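家务与车间作业自动化

家务与车间作业自动化，指由机器人承担家庭整理、清洁以及工厂装配、分拣、上下料等工作。截至目前，固定工位上的重复动作已能稳定交给机器，物品和位置经常变动的作业仍以人工为主。

概况

家庭方面，扫地和割草较早实现无人操作，叠衣、洗碗入架、收拾桌面等仍处于试验阶段，主要困难在于软质、透明和形状不一的物品。车间方面，码垛、点焊、拧螺丝应用较广，插接线束、装配电路板外壳、拆解旧设备则多由工人完成。

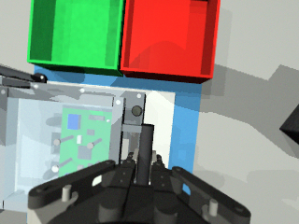 全文约需2分钟读完

仿真环境

多数抓取程序先在仿真中调试，再移到实机。上图为计算机渲染的作业画面，夹爪前方是一台带半透明面板的装置，内有绿色电路板，远处并排放着绿色和红色两个敞口方箱。仿真可以反复重置，费用低，但对摩擦、线缆弯曲和卡扣受力的模拟仍有偏差，程序移到实机后通常需要重新标定。

测试结果

Zarnodden 实验室的埃富阿·阿格贝涅加与亚乌·尼亚科以装配和分拣任务做过对比。在仿真中运行1,000次，成功917次；同一程序在实机上运行287次，失败97次，失败多发生在插入和对位阶段。参与复核的迪安·休姆认为，实机测试所用零件批次不一，两组数据不宜直接比较。

应用

Ansah 公司的 Dosia 系统用于小件上料，换产时须由技术员重新示教。Tollosico 面向家庭的样机可将餐具放入沥水架，遇到叠放的碗碟会停机等待人工处理，尚未公开发售。

参见：机械夹爪；仿真到现实迁移；柔性制造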